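Demonstration teaching (robotics)

Demonstration teaching, also called teaching by showing or programming by demonstration, is the practice of giving a robot a task by having a person carry the robot through it. The person either takes hold of the arm and moves it, or drives it from a distance with a second device. The motions are stored and used later, by playback or as training material for a learned controller. The method is often described as requiring no programming, usually by people who do not have to clean the recordings.

Hand guiding

In hand guiding, the motors are made slack enough that the arm can be pushed around while its joint positions are logged. Early paint-spraying robots were taught this way by experienced painters, who were asked to do their best work while hauling a heavy machine. Modern arms compensate for their own weight and are far more polite about it. The chief drawback is that the teacher's hands and sleeves end up in the camera view, and a controller trained on such video may come to regard a sleeve as part of the job.

Remote control

Remote control, or teleoperation, keeps the teacher out of the way. Common input devices include joysticks, hand-held trackers and a smaller copy of the arm, known as the leader, whose movements the working arm follows. Most setups give little or no sense of touch, so operators learn to judge a grasp by eye. New operators tend to squeeze everything as if it were about to escape.
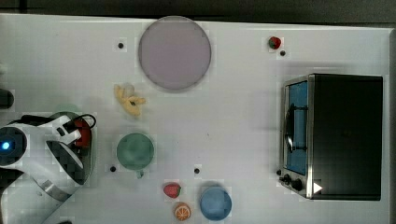
Task sets for teleoperation lean heavily on the kitchen, a room in which most teachers can claim some experience. The objects are chosen to differ in shape and in the trouble they cause. A plate offers a wide target for placing, while a cup has a rim and a handle and therefore at least two schools of thought on how to pick it up. Fruit is popular as well: a strawberry asks for a small, careful grip, a partly peeled toy banana has segments splaying out in several directions, and half an orange lying with its cut face up gives the fingers only a low rind to close on. A toaster oven at the side of the table adds a door handle and knobs, and with them a whole new class of failed attempts.

Recording and selection

A single run from start to finish is called an episode. The Terkalden collection, a tabletop set closed to new material in April, holds 2998 episodes, of which 670 were set aside for hesitation, dropped objects or what its log calls "operator thinking." Whether hesitation should be removed is disputed. Eckhard Pfeiffer, who ran the Henwood teaching sessions, kept his slow episodes and argued that a robot should see how a person recovers from a bad grasp. The competing Moradi guidelines cut any pause longer than 3 seconds — a rule that was popular with everyone except the operators.

Differences between teachers are a related problem. Two people given the same instruction will approach a cup from opposite sides, and a controller trained on both may aim for the middle. Some groups therefore prescribe a single style of grasp. Others collect more data and hope.

See also: Devurmont leader arm; Episode (robotics); Hand guiding; Teleoperation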